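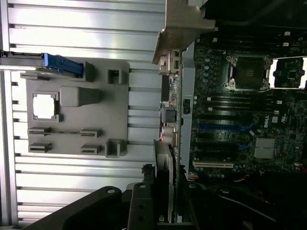
Getting the Living Room Ready for a Season Premiere

I take premiere nights way too seriously, I'll admit it. When a show I love comes back after a long break I want snacks, I want blankets, and I want to hear every word without riding the volume button for an hour. After years of hosting (and a few disasters, including the one where the finale buffered through the big wedding scene) I've got a routine, and a couple of you asked me to write it down. So!

Do the boring tech stuff the day before

Turn the TV on the night before and let it install whatever it wants to install. Same for the streaming box. Open the app you'll be using and make sure you're still signed in, and play five minutes of anything at all. I once spent the first 20 minutes of a two-part opener resetting a password with my thumbs while Trinity Gallagher read me recaps off her phone.

If your picture makes a moody drama look like a daytime soap, go into the picture settings and look for motion smoothing. Every company calls it something different. Turn it off, or try the movie setting and leave it there.

Fix the dialogue

Whispery dramas are the worst for this. Check whether your TV has a speech or voice setting before you buy anything. If you have a soundbar, pull it forward to the front edge of the shelf so it isn't firing into the wood. Mine sat four inches back for a whole year and I blamed the actors.

And turn the captions on! My dad refused for ages, and now he won't watch a ballgame without them.

Light the room from behind

Dark shows need a dark room, but a pitch-black room gives me a headache by the second episode. I put one small lamp on the floor behind the TV stand with a warm, low bulb in it. Overheads off, kitchen light off, curtains shut if it's June and the sun is still hanging around at eight o'clock. Walk over and sit in every seat before people get there, and look for glare. The chair by my bookcase catches the hall light, so that door gets closed.

Seating for more people than you have seats

Floor cushions go in front, couch in the middle, kitchen chairs at the back where they're a bit higher. I bought a big fold-out floor mattress from Flovstead for 44 dollars and it has been to more watch parties than some of my friends. Put a tray or a cutting board on the floor between cushions for drinks — carpet is not a table, as I learned with a full glass of cranberry juice.

Snacks that don't crunch

This is my strongest opinion. Chips are for the recap and the ads. Once the episode starts I switch to soft things: cheese cubes, grapes, brownies cut small, those little ham rolls. Popcorn is fine if you put it in paper bags the day you pop it and hand them out ahead of time, one each, so there's no bowl traveling across the screen.

For butter stains on the couch, sprinkle on cornstarch, leave it half an hour, and vacuum it off. Then a drop of dish soap in cool water on a cloth, tested on a hidden spot first.

Spoilers

Phones go in a basket by the door until the credits. Kwadwo Osei lives two time zones over and means well, but he cannot keep a cliffhanger to himself, so I mute our group chat at lunch.

If you record the show, add extra time at the end. Premieres run long, and losing the last three minutes of a mystery will haunt you. I add half an hour and delete it the next morning.

Afterward

Open a window, shake the blankets out over the porch rail, and soak the brownie pan before you go to bed. Then text everybody the date of the next one — I've already got folks signed up for the second episode, and Kwadwo wants to join by video if he promises to stay on mute.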